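Subject: Re: Mukance fan meet, ticket tiers and the lightstick thing
From: Fotini Lazaridis
To: clonley-fans list

ok quick one, on my lunch so excuse typing. Answering Norbert's mail from last night in bits

Norbert Deák wrote:
> Three things. First, does anyone know if the 500 standing places
> for the Mukance fan meet include the presale or is the presale on
> top? The Clonley page says one thing and the venue says another.
> Second, are we doing a banner again. Third, I still say the second
> album is the better one and I will not be moved on this, the vocal
> line finally gets some room and the rapper is not shouting over
> every bridge.

Presale is inside the 500. I rang the venue this morning, the woman on the desk was very clear, 500 standing and that's the lot, seats upstairs are seperate and go on sale later in June. So if you want to be on the floor get the presale code. Don't wait for general.

Codes go to the email you used for the fan club, NOT the one you use here. Two people got caught by that last time and ended up at the back of the balcony.
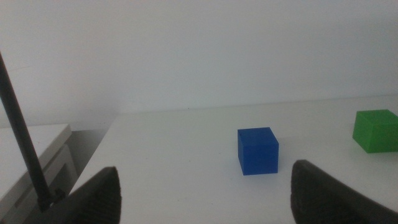 Lightsticks. The old version will not pair at this one, Clonley put it in the small print under the seating plan. You can still bring it and wave it, it just stays one color all night while everyone else is doing the ocean. Up to you. I'm bringing my old one, I like it and the new one is heavy as anything.

Banner: yes if somebody else does the cutting. I have the letters from last year in a bag, missing an M and I think one of the A's. Same size rule as before as far as I know, will check. Nothing on sticks, they took ours at the door in Grikthorpe and we never got it back.

On the album. Norbert no. The second one has the better singles, fine, I'll give you that. But the first has the run from track four to the end where nothing drops, and the leader's voice on the last ballad is still the best thing any of them has put down. Second album has that awful whistle hook. You skip it too, I have been in your car 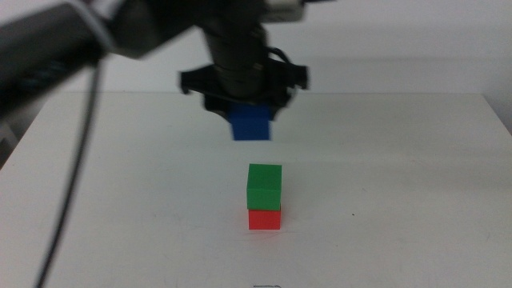
Norbert came back to me on this before I could even hit send, he says the whistle hook is ironic and it works live because the crowd takes it over, and that the last ballad is pretty but you could swap in any other singer from any other group and not notice. He also says the dance break in the title track settles it all by itself. I have told him he's wrong on the ballad. The dance break I can't argue with, the bit where the youngest slides through the middle is so good, I've watched the practice video more than I'd admit to on a list.

Anyway if anyone wants to weigh in keep it in this thread pls, don't start a new one, the archive is a mess already.

Also I finally typed up my notes from the Grikthorpe show, for those who asked. Pasting it from my page so the formatting is probly going to be odd

GRIKTHORPE, NIGHT TWO
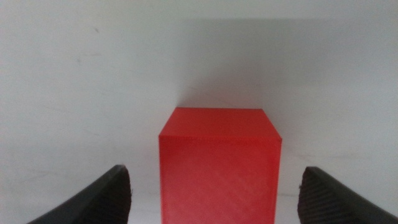
969 words · short version below, full one on my page

Doors were late, merch line was worse. They were out of the gray hoodie before I got near it. Kuster opened, just him and a laptop, and he was better than an opener needs to be, the slow song near the end got proper silence.

Then the lights went and it was straight into the title track, no intro video, no warning. Half the floor still had drinks in their hands. Sound was muddy downstairs for the first few songs and then somebody fixed it. The vocal line were on form, the leader a bit hoarse and saving himself, you could tell he was taking the low option on the choruses. Made up for it in the encore.

Talking part went long. Translator did her best. The youngest tried to say the name of the town and gave up laughing and had another go later and got it, biggest cheer of the night.

They did not do the ballad. Still annoyed.

Setlist is on my page, I'm fairly sure of the order except the middle where I swapped two and can't remember which way round.

Right, back to work. If you need a ride to the fan meet mail me off list, I have room for 3 and one of those is Norbert if he behaves

Fotini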